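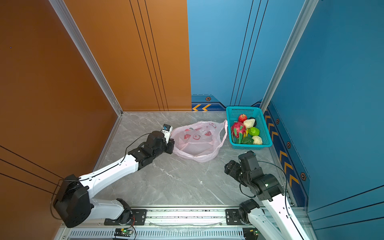 4.2 What people did with the "Why this ad?" panel

I'll start with the part of the study I had the most fun with, and then get to the part that kept me up at night. As explained in 4.1, we had 442 people who kept our browser add-on installed through the whole of May, out of 694 who signed up. The add-on did one thing: every time a sponsored post showed up in a person's feed, it saved the post along with whatever the platform's own "Why this ad?" panel had to say about it. Then we asked people, in a short weekly form, what they thought was going on.

I went in expecting them to be angry. I'd read the same survey papers everyone in this area has read (see Section 2) and I had a nice angry title picked out. What I got was mostly a shrug. People opened the panel once or twice in the first week, read that they were seeing an ad because they were "an adult in your region" or had "shown interest in home and garden," and stopped opening it. By the last week hardly anyone was clicking on it unless our form reminded them to!

The shrug has a lot to do with the wording. A panel that gives you the broadest reason on the list leaves you nothing to react to. Take the Podalthorpe mattress ads, which were all over our sample. Podalthorpe is a small mail-order company, and its owner was kind enough to walk me through the campaign setup she'd used. She had uploaded a customer list, asked for people who resembled those customers, then narrowed by age and by whether they had moved recently. The panel mentioned age. That's it. The customer list, which did nearly all of the work, never came up in any panel we saved.

I did ask her whether that bothered her. She said she'd never looked at the panel from the customer's side and had sort of assumed it listed everything (so had I, when I started).

Figure 3 is the plain version of all this. For each advertiser who agreed to share settings with us, it puts the number of targeting choices the advertiser made next to the number the panel admitted to.

Figure 3. Targeting choices made by the advertiser (dark bars) and choices shown in the "Why this ad?" panel (light bars), for the three advertisers who shared their settings. Panels that failed to load are left out.

The light bars are short, and they are all the same height, which surprised me. I figured a more complicated campaign would get at least a slightly longer explanation. Prullitz, a regional chain of eyeglass shops, runs the fussiest campaigns I have ever seen, with layers of exclusions on top of exclusions, and its panel reads word for word like the one for Farouk, a bakery supply store that pretty much picks a city and hits the button. A reader with both panels side by side would have no way to tell which store knew more about them.

4.3 The interviews

Latifa Ouazzani ran the interviews, and everything good in this subsection comes from her notes. She talked to people over video for as long as they felt like talking, and she had them scroll through their own saved ads while they did it. I sat in on a few with my mic off.

A pattern she picked up early, and I'd have missed, is that people build their own explanations and hang on to them. One man was sure he was getting eyeglass ads because he had complained about headaches near his phone. Another woman thought her mattress ads came from a store she'd walked past. Neither of them changed their minds after reading the panel. If anything they got more sure, because the panel's answer sounded so thin to them that it had to be covering for something. "They're not going to write the real one down, are they?" is how the first man put it, and Latifa heard some form of that line over and over.

So the panel doesn't calm people down and it doesn't inform them either, at least in our group. I want to be careful here. These were people willing to install a research tool, most of them were pretty comfortable with computers, and we paid them. I'd love to see someone repeat this with people who'd never in a million years sign up for a thing like that.

4.4 The mock panel

Partway through the analysis we built a replacement panel, which we named Fernuvness (long story, bad whiteboard). It lists every setting the advertiser picked, in the order they picked them, in regular words. For a Podalthorpe ad it says that the company gave the platform a list of its customers and asked for similar people. We showed it to interviewees using the ads they had already saved, limited to advertisers who had shared their settings with us.

We wrote 2 versions. The long one had everything. The short one had a single sentence up top with the rest folded away behind a link. I was rooting for the short one and I was wrong about it. People told Latifa it felt like the same old panel with a new coat of paint, and most never opened the fold. The long one got read, slowly, sometimes out loud. A few people laughed at how much was in it. One asked us to send her a copy so she could show her sister.

What the long version did not do was make anyone like the ads better. I mention it because a reviewer of an earlier draft asked whether fuller disclosure might be "good for business," and I can't say that it is. The Podalthorpe owner saw the long panel for her own campaign and said she'd be nervous about running it. Fair enough. She also said it was the first time she had seen all her settings on one page.

4.5 Things that went wrong

The add-on broke when the platform changed its feed layout, and we lost a few days of saved panels before I noticed. Those days are dropped from Figure 3 and from the counts in 4.2. We also found roughly 3000 saved posts that weren't ads at all, just posts from pages people already followed that happened to use a similar label. I pulled them out by script, then checked a batch by hand, and I'm fairly happy with the result, but a handful could still be in there. The cleaned data, with names and customer details removed, was frozen on 18/04/2026, and every number in this section comes from that copy.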